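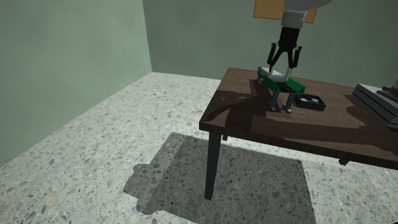 January 30, 2018 - posted by Noelia Villalobos
1 min read

Does training only in simulation ever carry over to a real arm? Our policy hits 100 percent in the sim, and I'm thrilled, but I don't trust it!

Mok
Randomize friction and lighting first. We ran 351 scenes with 2 grippers and the transfer got so much better - really fun to watch.

Burkow
depends on the arm

Related
Wandari: contact settings for small parts
Pokance grasp scores, 11 replies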